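To: javlow-users
Subject: Re: [javlow-users] Sleep diary export drops naps after midnight
From: Nabila Tahiri

On the export question from the Cumimari site:

> We are running the adolescent sleep diary on Javlow with 3,000 participants
> across 12 schools. When a participant logs a nap that starts before midnight
> and ends after it, the export writes the start time but leaves the duration
> blank. The record looks fine in the web view. Is this a known problem, and
> is there a safe way to fill in the missing values before we compute total
> sleep time? Our analyst has been setting the blanks to zero.

It is known. The export computes duration from the two clock times and ignores the date field, so any interval that crosses midnight comes out negative. Negative durations are then written as blanks. The web view uses the stored date and shows the right value, so nothing is lost in the database.

Please do not set the blanks to zero. In teenagers a large share of the evening sleep episodes start late, and zeros will pull total sleep time down most for the participants with the latest bedtimes. If you are modeling sleep against mood scores, the error will line up with one of your predictors. Leaving the values missing is less harmful but still biased, for the same reason.

The correct fix is to recompute from the raw table:

1. Export with the "raw intervals" option turned on. This adds start_date and end_date.
2. Combine date and time for each end of the interval before subtracting. Use local time as entered, then convert to UTC with the school's time zone.
3. Drop intervals shorter than 3 minutes. These are nearly all double taps on the entry button.
4. Flag any single daytime nap longer than four hours and check it by hand against the next morning's entry. Do not drop these automatically. Some are real, mostly in kids who were home sick.

Step 2 matters if your collection period includes the clock change. We had 40 records at Kárason that were off by exactly one hour until we did the conversion in that order.

Two related points. First, the diary asks "how long did it take you to fall asleep" as a category, and the export recodes the top category to its lower bound. If you subtract sleep latency from time in bed, you will overstate sleep for the poor sleepers. We report time in bed and latency separately for that reason and do not combine them.

Second, caffeine items. The Cillgate version of the form asks for drinks after 4 p.m., and the standard form asks for drinks after dinner. Both export under the same column name. If your schools were set up at different times you may have both – check the form_version field before pooling. I would not try to map one onto the other.

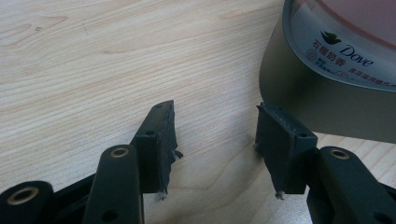
Tabletop, light wood grain.

I have a script for steps 1 through 4 and can send it off list. It assumes one row per interval and will stop with an error if it finds duplicate participant IDs within a school. It does not touch the questionnaire tables.

One thing I could not tell from your message is whether the parent report was collected through the same form. If it was, the same export fault applies there, and the parent and teen totals will still agree with each other in the bad rows, so a consistency check between the two will not find it.

A corrected export is planned for the May release. Files exported before then will need to be rebuilt – the update does not change anything already saved to disk.

Nabila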